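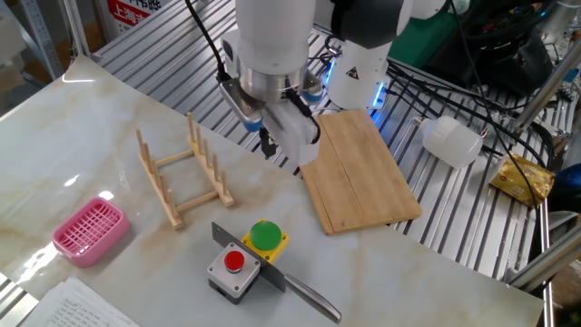 *Bamboo board and wooden dish rack*

# Tendholm Board Oil

A clear, unscented mineral oil for bare wood and bamboo in the kitchen. It suits chopping boards, spoons, rolling pins and dish racks, and won't turn rancid in the cupboard. Don't use it on lacquered or varnished pieces – the oil can't soak in and will sit on top.

## How to use it

Wash the wood, stand it on its edge and leave it to dry overnight. Rub in a thin coat with a lint-free cloth, going with the grain, and do both faces so the board doesn't warp.

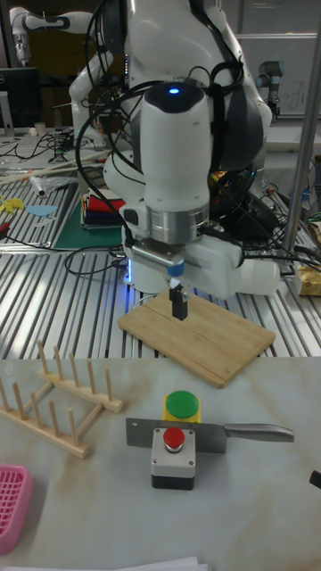
Leave for 40 minutes, then wipe off whatever is left. New boards need a second coat the next day. After that, once a month is enough for a board in daily use. End grain takes more oil than the flat, so go over it twice.

## Sizes and delivery

- 50 ml trial bottle
- 500 ml bottle with pouring cap
- 5 litre can, trade only

A 500 ml bottle does roughly 7 large boards. 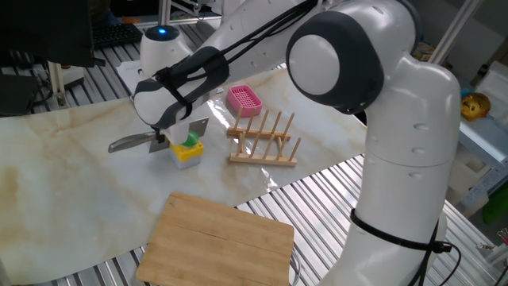

Orders placed before noon leave our Pokulov store the same day. The can goes by pallet and takes longer. For trade prices, write to Cengiz Taşdemir at the Kalinowski sales desk and include your account number.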